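Speaker notes: Opening a bar in a town that already has nine
Tumelo Cele
Tuesday, 4 p.m. slot, side room

Slide 1. Title
Say hello. Say where I'm from: Kidberg, population small, main street long. I run a bar called Steyn with 40 seats. Before that I worked behind the bar at Getano until it closed. Ask who in the room owns a place and who is thinking of opening one. Keep this short.

Slide 2. The street
Map of the main street. Point out the 9 bars that were open when I signed the lease. Most of them sold the same beers at the same price and had a game on. I'm not knocking that. I drink in two of them.
What was missing: a place open before five, a place with food after nine, a place where you could hear the person across from you.

Slide 3. The name
People ask about it more than anything else. Steyn was the name painted on the side of the building when we got it, from the hardware store. A new sign was going to cost more than I had, so we kept the old one and had the letters repainted. For the first month people came in asking for hinges.
Point to make: the name has to be easy to say over the phone. Getano was a good bar and half the town called it Gitano until the day it shut.

Slide 4. The sign
We did add one thing, a small board by the door that says BAR, OPEN, COME IN. Walk-ins went up the same week. If your front doesn't say what you are, people keep walking.
Mention the windows. We took the film off so you can see the room from the sidewalk. People want to know who's in there before they open the door.

Slide 5. The menu
Started with 22 drinks. Cut to twelve in the spring. Nothing on the list takes more than four bottles to make. Read out the three that sell: the house sour, the dark beer, the ginger thing with no alcohol in it.
The ginger one pays for itself many times over. Drivers order it, pregnant women order it, staff drink it. If someone asks for the recipe, give it to them. It's ginger, lime, sugar and soda water.
Food is toast, soup and one pie. Soup changes. Pie doesn't.

Slide 6. Money
Go slow here, this is the slide people photograph.
Our best night so far was 519 drinks, in December. Our worst was a night in the same month with snow on the road, when I sent everyone home early and locked up. Do not plan on the best night. I planned on a wet Tuesday and worked up from there.
Rent, wages, stock, in that order. Insurance is on the handout.
Glass breakage is its own line. I left it out the first year and it hurt.

Slide 7. The back patio
No glass outside, it's in our license. We went through a few kinds of cup before we settled. Paper goes soft. The thin clear ones crack and then you're sweeping. Solid reusable plastic holds up and washes like anything else.
Tell the room to buy a color that isn't the color of the inside cups, so they find their way back to the right shelf.
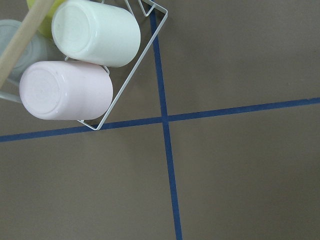 Plastic cups on their sides in a white wire rack.

Slide 8. Other bars
Sarkero opened across from us in our second summer. I was worried. They do loud and late, we do early and quiet, and people go from one to the other. We lend each other ice and a keg when somebody runs short. I walked over with a pie the day they opened and I'd do that again.
If there's time, tell the story about the shared dartboard. If there isn't, skip to 9.

Slide 9. What I'd do differently
Get the drains checked before signing. Buy the second-hand ice machine, not the third-hand one. Close one day a week from the start.
Hire the second bartender sooner. I did six months of closing shifts on my own and the books were a mess by the end of it.

Questions
Likely ones: license timing (four months for us), music fees (see handout), dogs (yes, inside and out, on a leash).
Handouts are on the chair by the door. Leave the contact slide up until the next speaker needs the screen.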